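Search for missing walker Oda Hägglund enters second stage

The search for Oda Hägglund, the 25-year-old walker reported missing from the Jeltthorpe area, has moved to the lower reaches of the River Ilie, the search co-ordinators said in a statement.

Ms Hägglund was reported missing by her flatmate, Elmarie Xaba, when she did not return from a day's walk on the moor. Her car was found in the lay-by at Tekora Bridge, locked, with a change of shoes in the boot. Her last known message was sent to Ms Xaba from the upper path shortly before midday.

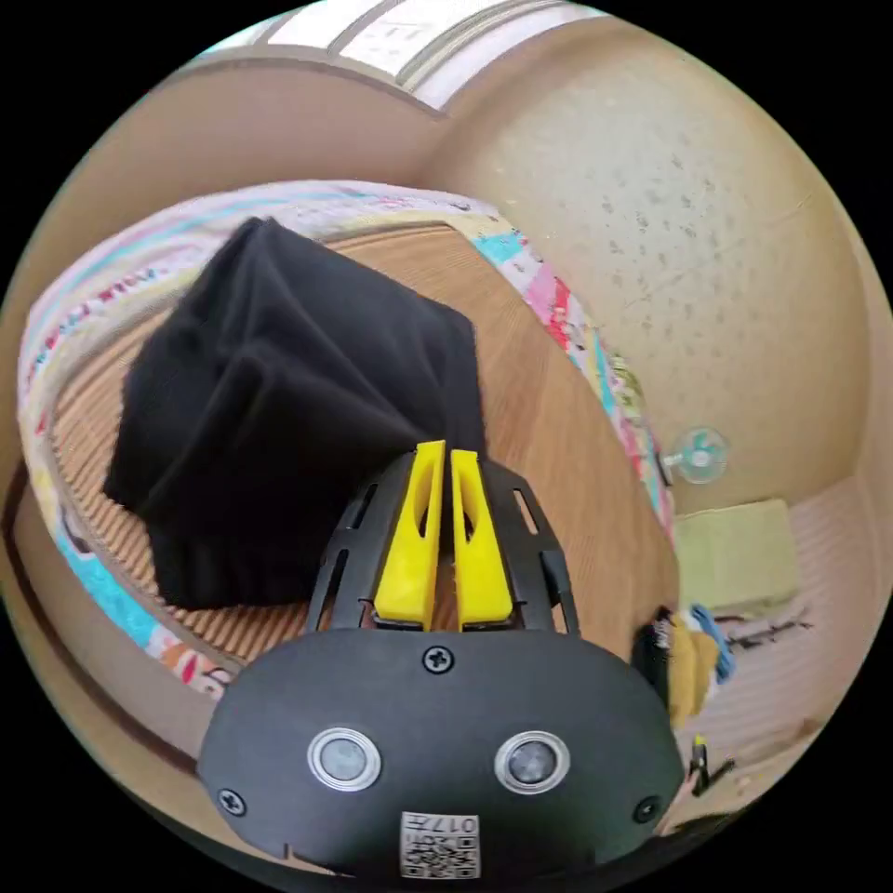

JELTTHORPE, September 22, 2024

Search teams have now covered the whole of the marked route and the 2 disused quarries to the north of it. Sibusiso Mahlangu, who is co-ordinating the operation, said that the ground between the quarries and the river was steep and heavily overgrown, and that progress there had been slower than planned.

"We have not reduced the number of people on the hill," Mr Mahlangu said. "The work by the river requires different training, and those teams have been brought in from outside the district."

A total of 245 people have taken part in the search to date. Members of the public who wish to help are asked not to go on to the moor on their own, and to register at the Jeltthorpe village hall, where they will be given a sector and a team leader.

Ms Hägglund is described as 5ft 6in tall, with short fair hair. She was wearing a dark green waterproof jacket, grey walking trousers and brown boots, and was carrying a small red rucksack. She moved to the area last December and was said by friends to know the upper path well.

Her employer, Dolumier, has printed 3000 leaflets, which are being handed out at railway stations and car parks along the valley. Shirley Beaulieu, speaking on behalf of the firm, said that staff had been given leave to join the search.

Ntombi Cele, who is acting as spokeswoman for the family, thanked residents for their support and asked that the family's privacy be respected.

Anyone who was on the upper path or near Tekora Bridge on the day of the walk, or who has dashcam footage from the bridge road, is asked to contact the search desk at the village hall. The upper path remains closed until further notice.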